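Filed under: Projects / Robotics software / Progress reports

Rallow: progress report to Bonley, second stage

Last updated: June

The second stage of Rallow has gone very well, and we are pleased to be writing with most of the planned software working on the bench. You asked us after the first report to spend less space on hardware and more on what the code does, so this one is almost entirely about perception, planning and the tools we use to see why a run went wrong.

The task is the same as in our proposal. The arm takes small, awkward items out of a crowded basket and puts each one through the hole in a box. We chose it as a stand-in for the mixed returns bins at Pravby, where soft, shiny and see-through things all arrive in one heap.

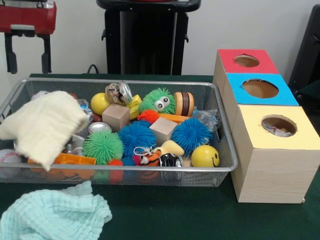 Perception has moved on the most. At the start of the stage the segmentation model was happy with anything round and brightly coloured and fairly hopeless with cloth and clear wrapping. We have now labelled 4000 views by hand, with extra effort on folded fabric, spiky rubber and anything that throws back light. Cloth is now treated as a cover: the software marks it as something that may be hiding other items and plans to move it first. That one change did more for us than any amount of tuning!

Clear packets are still the hardest. The depth readings tend to go straight through them, so we fill the gap using the colour view and a guess at the outline. It works well when the packet has a printed label and less well when it is plain. We would like to keep going on this in the next stage.

On planning, we replaced the old fixed approach paths with the Kinnunen planner, which tries several ways in and scores them for clearance against the basket rim and the boxes. A plan used to take 8 seconds and now takes 3, and we think there is more to gain. The planner also looks one step further than it did, so it picks a grasp that will suit the drop as well as the lift.

The drop itself needed its own piece of control code. Holes differ in size from box to box, and light, crinkly items like to cling to a fingertip or lie across the opening. We now lower the gripper to the hole under a gentle force limit, check the contact, and only then release.

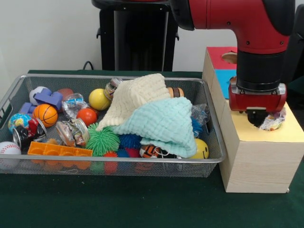 Gripper fingertip at the hole of the yellow-topped box, with a candy wrapper.

The force limit is set per item class at present, from a small table we fill in by hand. It is a bit crude, but it is easy to read and easy to change, and we would sooner learn the values from logged runs once we have enough of them.

Which brings us to tooling — the part we are most excited about. The replay viewer now lines up camera views, joint positions, gripper force and planner choices on one timeline. Finding the cause of a failed pick used to eat up around 35 minutes, and much of that was spent hunting through log files. With the viewer we can usually go straight to the moment the plan and the arm part company. It has already shown us a timing fault between the camera feed and the planner that we had been blaming on calibration.

Spending is in line with the budget. The labelling took longer than planned, and we covered this by moving the work on the user screens into the next stage.

Next stage: plain clear packets, learned force limits, and a first trial on the Pravby bins in October. We would also like to agree with you which parts of the replay viewer can be released openly, as two of the modules rely on code from the earlier Bonley grant.

We use cookies to remember your settings. By continuing to browse you agree to our cookie policy.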